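Writing the Personal Blog
Handout 4: Posts about moving, work and other upheaval
Tutor: Hanna Lis

Length
Aim for 500 words. The Kimholm post we read in class runs to 1,680 and loses its thread after the second flat viewing. The family move to Haugland was 2,732 and holds up, mainly through dated entries.

Starting
Start on the day something changed. Background can wait until paragraph three. Ffion Gwynne opens with the keys not fitting — we learn which town she is in much later.

Other people
Use an initial or a nickname for children. Ask adults before you post. If they say no, cut the passage, including the funny part.

Small objects
Pick one thing from the week and stay with it for over 50 words. It can be very plain, such as a little square block on a tabletop. Say where it sat and what you were meant to be doing at the time.

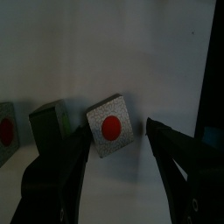 For next class
1. Draft a post on a change at home or at work.
2. Underline every sentence that explains how you felt. Keep two.
3. Bring a printed copy. We will swap in pairs.

Reading: the September entries from Sistach, first half only.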